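Open Day at Dilside: The Gallery

Thank you to everyone who came out to see us in August! We had 87 names in the visitor book by the time the coffee ran out, and I suspect a few of you slipped past the table without signing (you are forgiven, but do sign next year, it helps us when we ask for the hall again). Valtteri Turunen has been after me ever since to get this page up, so here it finally is, with apologies for the wait and thanks to all who stopped to talk.

For those who couldn't make it, the day was built around household robots and the very ordinary jobs we would like them to do one day. Grino lent us the hand-held grippers, Demissie sent over two boxes of spare fingertips, and Viera Urban gave her talk at 3 in the afternoon to a room that was a good deal fuller than she had expected. She spoke about kitchens and why they are so much harder than warehouses, and then she took questions for so long that we had to move the raffle.

The table job

Clearing a table was the task people asked about most, and I can see why, because we all have a table like this one at home. The gripper is wide open over a cherry-print cloth, with a crumpled mustard-yellow pouch lying across the other packets and wrappers. Soft, creased packaging is what Melquiades Quezada likes to talk about best, and if you stood near him for more than a minute you will have heard all about it. Look for the ridged blue pads on the inside of the fingertips.

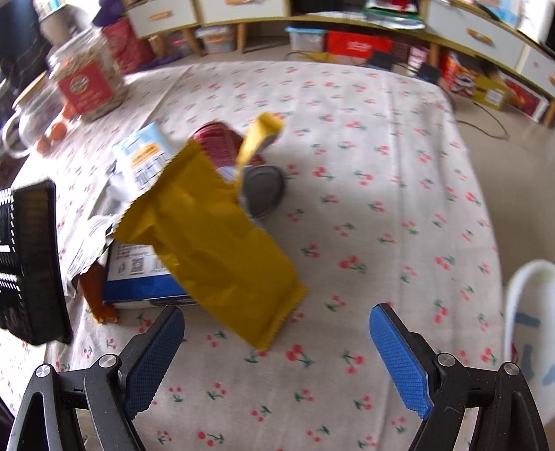 Try it yourself

Eetu Nurmi ran the hands-on corner from morning until we turned the lights off, and he tells me the youngest person to have a go was in first grade and the oldest was her great-grandmother. The trick, as most of you found, is to slow down just before you close the fingers. Hertta Lahtinen kept the waiting list on the back of a Flakeneo poster, and there were still 13 names on it when we had to close, which I feel bad about. If yours was one of them, please write to us and we will find you a time at the workshop.

Thanks, and a little housekeeping

The raffle and the bake sale brought in 800 between them, all of it going toward the school visits this winter. We still have a green umbrella, a child's mitten and a very nice cake tin at the front desk at Dilside, so if any of those are yours, come by and stay for a cup of coffee while you're here.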